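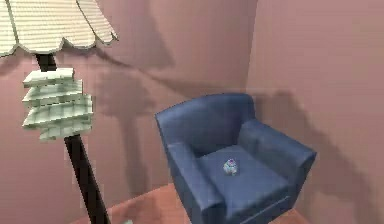

Kavmont asked straight back whether we couldn't just skip the simulated rooms and put the whole March money into a second arm. Fair question, and it's the one I've been chewing on since our last report! My short reply was no, or at least not yet. A real arm sits idle while we reset a room by hand (and the Fellton workshop only has space for one anyway), while the sim side will run all night if the workstation lets it. It often doesn't, which brings me to the shopping list.

We've spent 54 per cent of the equipment line as of 2019-12-01. Most of that went on the Trunomar arm and its mounting plate, plus spare fingers for the gripper. The delivery was 13 days behind and they knocked a bit off the freight, so I'm not grumbling too loudly.

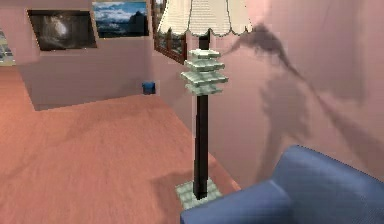
The next big purchase is the graphics card, and I'd like your okay to bring it forward. Our current one manages around 200 practice runs overnight, and only if we keep the rendering pretty soft. I'd also like to budget for matching real furniture, so the arm can try the same sort of room it practised in. A tall lamp right beside a sofa is just the kind of tight spot I want to test, and we can pick up both second-hand. The small blue thing over by the wall is harder to plan for - reach is the worry, and a rolling base is well outside this year's money.

The Liew quote for a rolling base is good for 17 more days. I'm happy to let it lapse and ask again in March, unless you feel strongly.

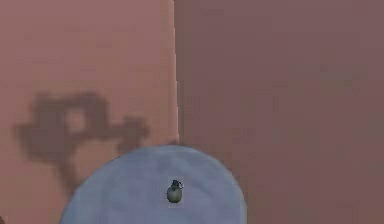

Simulated room, small grenade-shaped object on a pale rounded surface.

Still to come from me: the revised equipment sheet, the freight credit and a second price on the card.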